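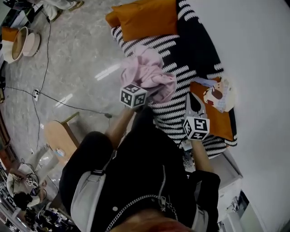

November 25, 2020

The couch gets straightened every evening, and it usually takes me under five minutes. I started doing it in June, when I was home more and kept sitting down on top of yesterday's laundry. Before that I cleaned it up when company was coming and left it alone otherwise.

My order is the same each time. Anything that isn't a cushion comes off first. Then I lift the cushions, brush the seat with my hand, and put the cushions back at the ends. The cloth gets folded last and goes over the armrest. If I fold it first, it ends up under a cushion and I have to do it again.

The couch itself came from Jurdale, secondhand. I paid 50 dollars for it and nearly that much again to have it carried up the stairs. The pattern hides lint pretty well but it shows every crumb, so I keep a small brush in the side unit. The cushion covers come off with a zipper and go in the wash on cold. I have had one shrink, and getting it back on was a two-person job.
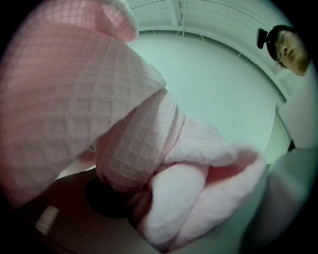 Folding a throw sounds too simple to write about, but I get more mail on this than on anything else I have posted. Thick cloth doesn't want to lie flat after it has been bunched up. With a pink waffle weave, the little squares give you something to go by, and I line up the rows along one edge before I make the first fold. Shake it out once, match two corners, let the rest hang, then bring up the bottom. Thirds work better than quarters on a narrow armrest. Quarters make a lump that slides off when somebody leans on it.

I learned the thirds from Reinhold Schwerdtfeger, who ran the linen room at the guesthouse in Uvside where I worked for two summers. He wanted all the edges facing the wall. I still do that at home, though it makes no difference to anyone.

Washing is another matter. I do the throw by itself, warm, with no softener, and hang it over the shower rail overnight. The dryer made my last one stiff along the hem.
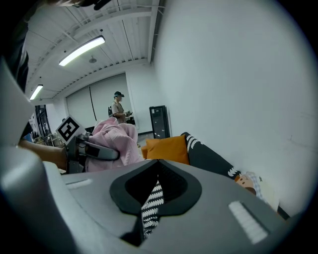
How often should a couch throw be washed?

Every two weeks if people sit on it daily, and once a month if it mostly hangs over the arm. I go by smell more than by the calendar.

Next I want to go through the basket where the spare covers live. There are at least two in there that don't fit any cushion I own now.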